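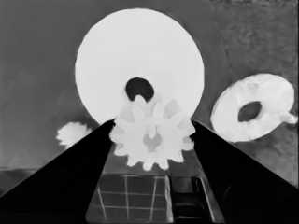
Presstead once had three clock repair shops on the same street. Only Werinetti is left, and Sabine Hellwig has run it alone for 10 years. Most of what comes in is ordinary — kitchen clocks, mantel clocks, a school clock now and then. The faults are ordinary too. A toothed wheel like the white one shown, with chunky, rounded teeth, would be too coarse for a mantel clock, but the trouble with wheels is the same at any size. Teeth wear down, and one bad tooth can stop the hands.

Hellwig charges by the job and keeps every ticket. The latest is number 3569. A full cleaning takes her most of a day, and she has a waiting list that runs into May.

Simão Macedo brought in his grandfather's wall clock last winter. The repair cost him $300, more than the clock would sell for. "I wanted to hear it in the house again," he said.

Hellwig has looked for an apprentice twice. She plans to try again after the summer.

Last updated: May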